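Inside the Flokar demonstration sessions

Pliditz has been collecting demonstrations for its Flokar project since April. The lead operator, who trained on industrial arms before moving to research, spends most weekdays at a two-armed station on the second floor and talked with us between sessions.

The job is repetitive. An operator guides the arms through a short task, the system records the motion and the video, and the table gets reset. A good day is about 46 usable runs. The target for this task is 600.

"People ask if it's boring," the operator said. "Some of it is. You do the same pickup again and again, but you have to move the object a little each time, or the model learns one spot on the table and nothing else."

Early on, the team threw away a lot. Operators hesitated, or corrected themselves halfway down, and the learning system copied the hesitation. "It picks up your bad habits first," the operator said. "We had a policy that stopped above every object for no reason. That was me, checking my grip."

Mistakes are no longer deleted automatically. A missed grasp followed by a clean recovery is kept and tagged, and there is a separate folder for them on the server, which is called Sutherland. Runs where the operator gives up are dropped.

Shifts at the station are limited to 2 hours. After that, the operator said, the motions get sloppy and it shows in the training curves. Labeling is done in Sisel, an in-house tool that still crashes on long recordings.

Asked which part is hardest, the operator didn't pick the grasping. "Knowing what to do with the arm you don't need. If it wanders, the model thinks the wandering matters. So you park it and leave it alone."

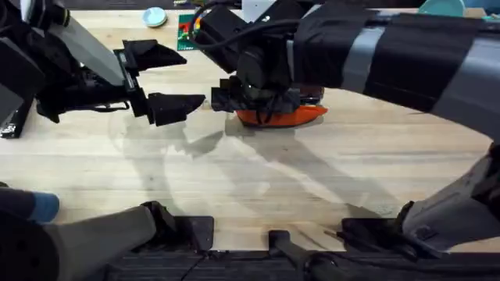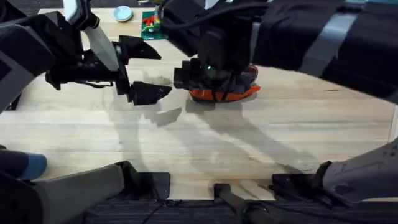

The station during work with an orange object. The right gripper is at the object and the left one is open.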